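Los robots que ayudan en la cocina

En la empresa Granura se preparan panecillos al vapor para comedores escolares. Son redondos, blancos y muy blandos. Cada día salen 4000 de sus cocinas, así que allí hay mucho que hacer desde primera hora de la mañana.

Hasta hace poco, todo el trabajo se hacía a mano. Una persona amasaba, otra formaba las bolas, otra las ponía en la vaporera y otra las sacaba. Ahora una parte de ese trabajo lo hacen robots. Vamos a ver qué parte es y qué ha cambiado para la gente que trabaja allí.

¿Qué es automatizar?

Automatizar una tarea quiere decir que una máquina la hace sola, o casi sola. En tu casa también pasa: la lavadora llena el tambor de agua, da vueltas y se para cuando acaba. Tú solo metes la ropa y aprietas un botón.

Un robot es una máquina que puede moverse y hacer cosas siguiendo unas instrucciones. Muchos robots de fábrica tienen forma de brazo. En la punta llevan una pinza, que les sirve de mano.

¿Por qué es difícil coger un panecillo?

Coger una caja es fácil para un robot. La caja es dura y siempre tiene la misma forma. Un panecillo es otra cosa. Si la pinza aprieta mucho, lo aplasta. Si aprieta poco, se le cae. Además, el pan puede quedarse un poco pegado, y entonces hay que tirar de él con cuidado.

Las personas hacemos esto sin pensar – nuestros dedos notan enseguida si algo es blando. El robot tiene que aprenderlo. En Granura pasaron 3 meses haciendo pruebas con un programa llamado Unnithan, que le indica a cada brazo dónde poner la pinza y cuánto cerrarla. Antes de usarlo en la cocina grande, repitieron el ejercicio 900 veces con una vaporera pequeña, de las que caben en una mesa.

¿Qué ha cambiado para los trabajadores?

Sacar los panecillos era la tarea que menos gustaba. El vapor quema, y al final del turno dolían los hombros de tanto estirar los brazos. Ahora las personas se acercan menos al vapor.

También hay trabajos nuevos. Dušan Dervishi estuvo muchos años sacando panecillos. Ahora vigila 2 robots a la vez. Mira si las pinzas están limpias, para la máquina cuando algo va mal y aparta los panecillos que han salido torcidos. Para aprenderlo hizo un curso, con clase todos los jueves por la tarde.

No todo es mejor. Hay días en que los robots se paran varias veces y el trabajo se retrasa. A algunas personas les aburre vigilar una máquina y prefieren amasar, que se sigue haciendo a mano. Y en la zona de vapor hace falta menos gente que antes. Varios compañeros pasaron a empaquetar, y no todos querían cambiar de puesto.

Un brazo sobre la vaporera, con un panecillo en la cesta y otros tres en el plato:

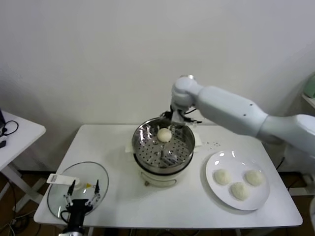
Ott Sproģis cuenta que al principio tenía miedo de quedarse sin trabajo y que hoy lo que más le preocupa es otra cosa: que los nuevos no aprendan a reconocer un buen panecillo con los dedos, porque ya casi no los tocan. Por eso pidió que todos pasaran una semana en la mesa de amasar antes de trabajar con los robots, y la empresa aceptó.

Palabras para recordar

Pinza: la pieza de la punta del brazo, con la que el robot agarra las cosas.

Turno: las horas seguidas que trabaja una persona o un grupo.

Vaporera: recipiente con agujeros en el fondo donde los alimentos se cuecen con vapor.

Para hablar en clase

Piensa en una tarea de tu colegio o de tu casa que podría hacer un robot. ¿Quién la hace ahora? Pregúntale a esa persona qué le parecería.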